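Search this site Type and press enter

Last updated in March

Knitwear advice I stopped believing, and what I do now

Most laundry advice about sweaters gets passed along by people who have never checked it. I was one of them. I froze things, I soaked things in vinegar, I bought a bottle of Fevside wool rinse because the label had a sheep on it and I assumed the sheep knew something. After 15 winters of washing my own knits I have a much shorter list of habits and a low opinion of the rest. Take what follows with the same suspicion you'd give anybody else's page.

Vinegar in the rinse

The claim is that a splash of white vinegar "sets" the color and softens the fibers. On the color part, I don't buy it. Modern dye is either fixed at the mill or it isn't, and a tablespoon of salad ingredient won't change the mind of a cheap navy cardigan. I tried it on one and the rinse water came out as blue as ever. On softness, it may help a little if you have hard water and tend to pour in too much detergent. So would using less detergent, and that costs you nothing.

What I do: half the detergent the bottle suggests, cool water, an extra rinse. The measuring cap is printed by the company that sells the detergent. Think about that for a minute.

Freezing a sweater to stop pilling

Pills form when short fibers work loose and rub into little balls. I've read that a night in the freezer "tightens" the yarn. I put a gray pullover in a bag next to the peas for two nights, wore it to work, and had pills under both arms by lunch. Freezing has some use against moths if your freezer gets cold enough and you leave things in long enough, but that is a different problem.

Turn the sweater inside out before washing. Keep it away from zippers and anything with hook tape. Then accept that it's going to pill some, especially where your bag strap sits.

Pill removers

The battery shavers work. I'll say that much for them. They also take a bit of fabric every time, and the people selling them don't dwell on it. The Prutance I own has a height guard that is supposed to protect ribbed knits, and with the guard on it hardly touches the pills at all. With the guard off it does a fine job and makes me nervous. I use it on the flattest parts and leave the cuffs alone.

The pumice-style stones are messier and slower. I gave mine away. A cheap disposable razor can do the job if your hand is steady, and can put a hole in the elbow if it isn't.

Hang it or lay it flat?

Every care label says flat. I wanted this one to be nonsense because I don't have much floor, and a drying rack with a mesh shelf takes up half the bathroom. Sorry to report that the label is mostly right. A wet knit is heavy, all the weight runs down to the hem, and a rib that hangs soaked from its shoulders can end up longer than it started. Anything thin and light gets away with more. Anything thick or loosely made does not.

Ribbing is also harder to judge than plain knit, since it will give quite a bit before you notice. Gather it up and it falls into long folds that hide the true width.

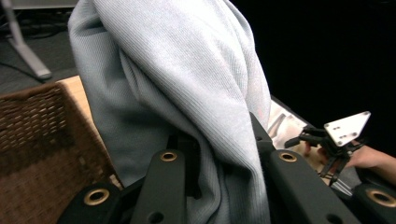
Rolling it in a towel

Now this one I believe in. Lay the sweater on a dry bath towel, roll the two up together, and kneel on the roll. Use a towel you don't love, in case the color moves. If the towel comes out sopping, get a second one and go again. It cuts the drying time by a lot, and I have yet to find the downside, apart from the knees.

Do not wring. I'm sceptical of most "never" rules and I still won't wring a sweater. Twisting pulls the side seams around toward the front, and getting them back takes more patience than I've got.

Steaming out a stretched hem

The videos make this look like magic. You hover the iron, puff steam, pat, and the hem shrinks back while cheerful music plays. In my kitchen it goes like this: wool will pull in some, cotton will pull in until you wear it again, and acrylic goes limp and shiny if you get too close, and then it stays that way. Check the fiber label first. If the label has been cut out, test inside the hem where it won't show.

Steam and let it cool flat before you pick it up. Picking it up hot undoes the whole thing.

Cedar, lavender and other wishful thinking

I keep a Magbanua cedar block in the drawer because I like the smell. I don't count on it for anything. A drawer full of cedar still got me two holes in a scarf, and the scarf had been put away dirty. Wash things before you store them. Moth larvae like skin oil and food spills, and a clean sweater in a bag that closes properly beats anything that comes in a little muslin pouch.

Vacuum the back corners of the drawer while you're at it. Dull advice, I know. It doesn't sell pouches.

Folding versus hanging for storage

Fold them. Padded hangers are better than wire, and the Trustesum ones with the wide shoulders are better than most, but a heavy knit will still grow bumps at the shoulder if it hangs all summer. If you have no drawer space, fold the sweater over the bar of a pants hanger with the sleeves tucked in. It'll get a crease across the middle. A crease comes out with a little steam, and a shoulder bump takes a full wash.

I don't bother with tissue paper between layers. I tried it for a season on one side of the shelf and skipped it on the other, and come fall I couldn't tell which pile was which.

We use cookies to remember your preferences. Accept Manage settings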